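Losness Kitchen Worktop Pack
Simulation scenes, task planner and grasp checker for single-arm work

From the Bosotmont workshop. Runs on an ordinary desktop with a decent graphics card. Site licence or single seat.

If you have ever spent a whole Sunday resetting a real worktop by hand, putting the spoon back where it was, nudging the board round a touch and pressing go again, then you already know why we built Losness. It is a set of ready-made kitchen scenes with a planner and a grasp checker attached, and it's meant for people who want to try out their control code on clutter before they let it anywhere near the crockery. We started it as a tool for our own use, a few friends asked for copies, and one thing led to another (as it does).

The Worktop Pack is our most popular set. You get 40 starting layouts on a dark veined marble counter, and a shuffler that moves, turns and swaps the objects between runs so your policy can't simply learn where everything lives. Every layout can be saved with its seed, so a run that went wrong on your machine will go wrong in just the same way on ours, and that makes support emails a good deal shorter!

Views from the arm and from the room

Each scene comes with a wrist view and two room views, and you can add as many of your own as your graphics card will put up with. All of them share one clock. The wrist view is the one most people train on, and we've taken a lot of trouble over it, because the gripper takes up so much of what it sees.

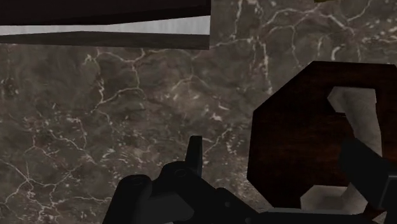 The marble was chosen with some malice, I'm afraid. Fine pale veins on dark stone are a real trial for edge-based detectors, and a model that has only ever seen plain white tables will cheerfully report a dozen thin objects that aren't there. If yours does, turn the vein contrast down to nothing in the surface panel, check that the rest of your pipeline behaves, and then bring it back up a little at a time. Ieva Uibo wrote the surface panel and she would like you to know that the slider goes past the sensible range on purpose.

The planner

Our planner is called Choi and it does one job: it takes a goal, such as "pick up the object on the board", and works out a path for the arm that keeps the links and the fingers clear of everything else. You can use it as a teacher for your own policy, as a baseline to measure against, or as a safety net that steps in when your code asks for something silly.

It plans for the whole arm, elbow and all. That matters more on a worktop than you might think, since tall things like a spray bottle or a toaster are often well away from the fingers and still very much within reach of a careless link. The layout below has both, with a yellow-handled knife, a spoon and a large clothespin sharing the counter. 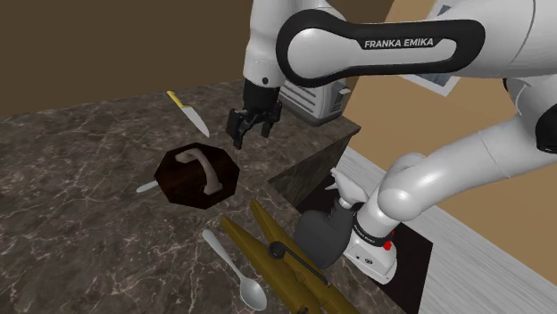
The grasp checker

Jasosix is the grasp checker, and it is the part we get the most letters about. Give it a gripper pose and an object and it will tell you, before the fingers close, whether the pads will meet the thing squarely, whether a finger will strike the surface first, and how much room is left on either side. The answer comes back as a plain score with a short note in words. You can log it, threshold it or ignore it.

It ships with 1,455 labelled grasps across the object set, good ones and bad ones, so you can see what a low score looks like before you have to argue with one. Patricio Benítez went through the lot by hand in May and fixed a good many labels on the curved items, so if you have an older copy do please fetch the new file.

Small objects resting on a board deserve a word. The board raises them off the counter, and a checker that only knows the height of the marble will send the fingers too low. Jasosix reads the support surface from the scene itself, so there is nothing for you to set. If you add your own boards or trays, tick "can support objects" in the object editor and it will treat them the same way.
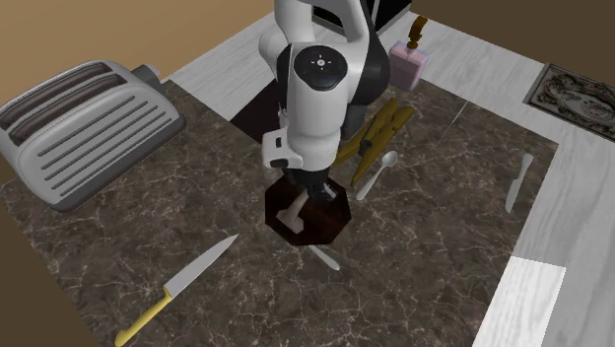
What's in the download

The 40 worktop layouts, with the shuffler and saved seeds
37 household objects with collision shapes, cutlery and fruit included
A Franka arm model with parallel gripper
Choi planner, with Python bindings
Jasosix grasp checker and the labelled grasp file
2,517 recorded planner runs, ready to replay or train from
Written guide, with a chapter on bringing in your own objects

Getting started

Unpack the folder, run the setup script and open the first layout from the menu. Press play and Choi will carry out a short pick so that you can see all is well. After that, the guide takes you through swapping in your own controller, and most people have something moving (not always in the right direction) by the time the kettle has boiled twice.

Good to know before you buy

Liquids and soft cloth are not simulated. A bottle in our scenes is a solid body and will behave like one.

The recorded runs hold joint positions, gripper width and all three standard views. They don't hold contact forces, though you can switch those on and record your own.

Scenes made in the previous release will open in this one, but the lighting will look a little brighter, and you may want to save them again under a new name.

Support is by email and comes from the people who wrote the software. Please attach your seed and your log file.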